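Quarterly Workroom Inspection – Stikby Building, Ground Floor
Inspected 10 Aug 2025 by Wyn Kemeys
Reviewed by Anastasia Mitsotakis-Vlachou
Form 1084, revision 2

Marks used: OK, FIX (correct before the next inspection), STOP (do not use until corrected).

1. Exits and walkways
1.1 Main exit opens fully from inside. OK
1.2 Rear exit opens fully from inside. FIX
Door drags on the sill over the last part of its swing. Plane or rehang.
1.3 Walkways clear to marked width. OK
1.4 Exit signs lit on battery test. OK
Rear sign was slow to come on. Battery ordered from Zusar.

2. Fire equipment
2.1 Extinguishers present, pinned and in the green. OK
2.2 Monthly tags initialed. FIX
July initials missing on the unit by the sink. The gauge reads normal but the tag has to show it.
2.3 Nothing stored within 18 inches of sprinkler heads. OK

3. Electrical
3.1 Panel 2240 accessible, door closes, circuits labeled. FIX
Labels for the last two circuits are handwritten in pencil and have faded. Replace with printed labels.
3.2 No extension cords in permanent use. STOP
One cord runs under the mat beside the storage shelves. Cord removed during the visit. A wall outlet has been requested.
3.3 GFCI outlets trip and reset. OK
3.4 Plugs and cords free of cuts and exposed wire. OK

Comment on 3.2: the same cord was listed last quarter. Removing it does not close the item. It stays open until the outlet is in. 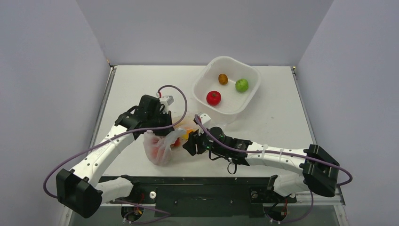

4. Lighting and noise
4.1 All fixtures working. FIX
One tube flickers above the sink. The cover is also cracked and should be changed at the same time.
4.2 Noise at the compressor closet, door shut: 70 dBA. OK
With the door open the reading is higher – keep it shut while the compressor runs.

5. Chemicals and first aid
5.1 Safety data sheets match the shelf. FIX
No sheet for the Stistance floor cleaner. Request one from the supplier and file it in the red binder.
5.2 Containers closed and labeled. OK
5.3 Eyewash runs clear on both sides. OK
Flushed for three minutes. Dust caps replaced.
5.4 First aid kit complete. FIX
Burn dressings expired. Gloves low, size medium.

6. Open items
Rear door (1.2): Grímsdóttir to quote.
Outlet (3.2): waiting for electrician, visit expected in September.
Pencil labels (3.1), tube and cover (4.1): in-house.
Data sheet (5.1), first aid stock (5.4): Kemeys.

Reviewer comment: accepted. Add a line for the missing tag initials (2.2), assigned to the shift lead. – A. M.-V.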